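# Left hand keeps closing after the stop - firmware or wiring?

**gravelpit_joe**

Posting this before I open a ticket, partly to find out if I'm the only one. We have a two-arm setup with Rindo hands on it, doing pick and place on soft stuff. The task is simple: pick up the toy, put it on the plate, back off.

Twice this month the left hand kept closing after I hit the software stop. The arm froze like it should. The fingers didn't. They went on curling until they hit the current limit and then sat there squeezing. The second time I had to pull hand power to get the toy out.

Log says the stop was received. Fingers stopped moving 222 ms later, according to the same log. I was standing right there and it was a lot longer than that.

Controller is the Vatdale, hands are on firmware 7.

**mossback**

Was it a real e-stop or the button on the screen? Those aren't the same thing and people mix them up constantly.

**gravelpit_joe**

Screen button. I know. The red one does cut the hands, I tested it after. My complaint is that the screen button stops the arms and leaves the fingers running, and nothing in the manual warns you about it.

**tinroof**

Manual says "motion stop." Fingers are motion. I'd call that a bug and I wouldn't let them talk you out of it.

**mossback**

I'd call it a grip hold. Lots of hands keep their grip on a stop so you don't drop the part on somebody's foot. If you were carrying something heavy you'd be glad of it.

**tinroof**

Holding a grip is fine. Starting from half open and closing all the way isn't holding anything. Read his post again.

**gravelpit_joe**

Right, that's the part I keep coming back to. I hit stop during the approach, before there was any grip to hold. The fingers were bent and coming in over the toy, nowhere near done. If it had frozen at that point I'd have no complaint.

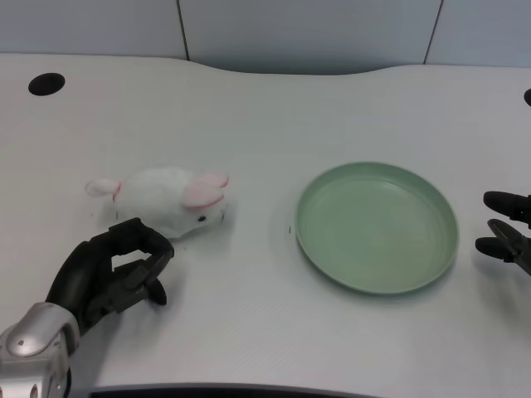

Support's first answer (I did email them, couldn't wait) was that the close command had already been sent, so the hand finished it. Okay, but then what is the stop for? The arm had commands waiting too and it dumped them.

**Zarkley_owner_2**

We had the same thing on a Zarkley controller with different hands, so I'm not sold on blaming the firmware. In our case the hand ran its own little loop and only listened for a stop between moves. One long close counted as one move. We broke the close into short steps and the problem mostly went away.

**tinroof**

"Mostly" is doing a lot of work there.

**Zarkley_owner_2**

Yes it is. I still don't put my fingers in there with the power on.

**hexdriver**

Has anybody seen this on firmware 6? I ran 6 all summer and never had it, though I also never hit stop in the middle of a close, so that proves nothing.

**gravelpit_joe**

Rolled back to 6 this afternoon. Same thing. So it isn't new, we just hadn't been unlucky enough to catch it. I also swapped the left and right cables and the right hand did it too. That takes wiring off my list.

**mossback**

Swapping cables doesn't rule out wiring if both cables go through the same hub. Do they?

**gravelpit_joe**

They do. Fine, it's back on the list. I don't believe it, but it's back on.

**Maldonado_bench**

Can I ask what the harm was? The toy is soft and the force is capped. I've had one of these hands close on my thumb. It hurt and I got it out. You've got a stop that works, it's the red one, so use that.

**gravelpit_joe**

The harm is that the new people get shown the screen button first. It's big, it says STOP, and the arm goes still when you press it. So you reach in. I did, the first time. I was lucky about where my hand was.

And the force cap is a number in a settings page. Anyone can change it. I checked ours and it wasn't what I'd left it at.

**Maldonado_bench**

OK, that last bit would bother me more than the rest of it.

**hexdriver**

On the 222 ms - is that the time the fingers stopped, or the time the hand said it got the message? On mine the log column labeled "stopped" is really the reply coming back. I filmed it once next to a clock and the two didn't agree at all.

**gravelpit_joe**

Didn't know that. Going to film it tomorrow. If that's what the column means then every stop time I've written down since August is junk.

**tinroof**

Put the video in the ticket. They'll close it as "expected behavior" otherwise.

**mossback**

They may close it anyway. I still think half of this is by design, just a bad design. Tape over the screen button until you hear back.

**gravelpit_joe**

Taped. Ticket's in, will post whatever they send me.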